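Bunham District Library Forum > Buildings and Furnishings > Reading room tables: proposed replacement

G_Karaki
Posted October 2018

Colleagues and patrons,

The library has opened a comment period on the replacement of tables in the main reading room. The current tables were purchased when the building opened and many have reached the end of their useful life. The draft plan calls for fewer, larger tables, several of which would be moved from the center of the room to the corners. The budget allows $631 per table, delivery included.

Comments on size, finish and placement are welcome in this thread. Comments on opening hours should go to the separate thread on that subject.

Ghassan Karaki
Buildings and Furnishings

mapcase_2
I wish to register an objection to the corner placement. Those of us who use the county atlases need to walk around a table. An atlas sheet cannot be turned without disturbing everything else on the surface, so the reader must move instead. A table with a wall on two sides allows for one reader at most. The present arrangement, for all its faults, allows for four.

Z.Oprea
I support the draft plan in general and would ask that the finish be given more attention than it has received so far. The Jorkell catalog lists the same table in a dark walnut stain and in a light finish, at the same price. The draft does not state which is preferred.

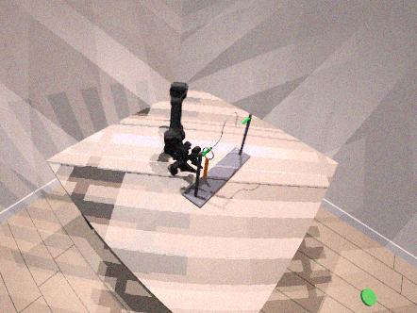
The choice of finish affects readers more than it affects the appearance of the room. Dark tops hide ink and scuffs, and I understand why staff favor them. They also make a strong contrast with white paper, which many older patrons find tiring over a long session. A large pale table in the corner of a room, as in the picture, gives dark objects a background against which their outlines are easy to pick out, and the same holds for pencils, reading glasses and the black cords that patrons are forever losing. I would therefore ask that the light finish be adopted for the corner tables at least.

Zamfira Oprea

lower_stacks
With respect to the previous post, the light finish was tried in the children's room and it has not aged well. Every marker stain is visible. The annual cleaning cost for that room came to $400, compared with $193 for the reading room. I do not believe the difference can be put down to the children alone.

Z.Oprea
The children's room tables have a painted surface. The ones under discussion are lacquered. I do not accept that the two figures can be compared, although I agree that the cleaning contract should be reviewed before an order is placed.

lower_stacks
The point about lacquer is taken. I would still want to see a sample left out on the reference desk for a month before any decision.

mapcase_2
May I return to placement? Nothing in the last three posts addresses the atlases. If the corners are to be used, I would ask that at least two tables remain in the open floor, and that they be reserved for oversize material on request.

G_Karaki
Thank you for the comments received to date. Replies to the points raised are as follows.

A sample top in each finish will be requested from Jorkell and placed at the reference desk.

Two tables will remain in the center of the room under the revised draft. Reservation for oversize material is a matter for the reference staff – I have forwarded the request to them.

The cleaning figures quoted above are correct. The children's room contract includes carpet and the reading room contract does not.

trollamard
Will the old tables be offered for sale to the public, as was done with the card catalog cabinets? I would be interested in one of the oak ones near the periodicals.

G_Karaki
Disposal of the old tables has not yet been decided. Any sale will be announced in the Notices section.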